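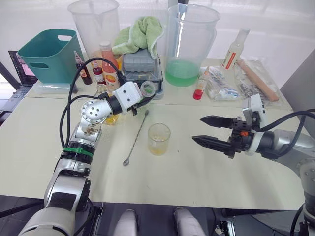
Volkan Kurtuluş asks whether the syrup can go in after the soda. It can, but the drink then needs more stirring and loses gas. The order below is the standard one for the Allmont drinks table.

## 4.2 Mixing a single drink

1. Set the glass upright on the table, with clear space on both sides.
2. Lay the bar spoon flat within reach of the glass, bowl end toward you.
3. Pour the base first. A shallow layer is enough.
4. Stir with the twisted handle held between two fingers. Keep the bowl against the wall of the glass.

**Note:** The standard glass holds 245 ml to the rim. Do not fill past 115 ml before ice is added.

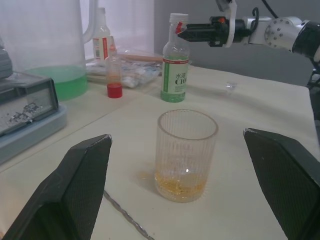

5. Open the second bottle only after the base has been stirred. Hold it at the neck when turning the cap.
6. Pour slowly down the inside wall of the glass.
7. Close the bottle before stirring again.

**Caution:** Fruit bases stain cloth. Blot drips at once with cold water; do not rub.

**Caution:** Keep laptops and chargers off the pouring side of the table.

## 4.3 Stock bottles

Ağca syrup is supplied in 1000 ml bottles. Write the month of opening on the cap (for example, "March"). Refrigerate after opening. For spoon and glass cleaning, see 4.5.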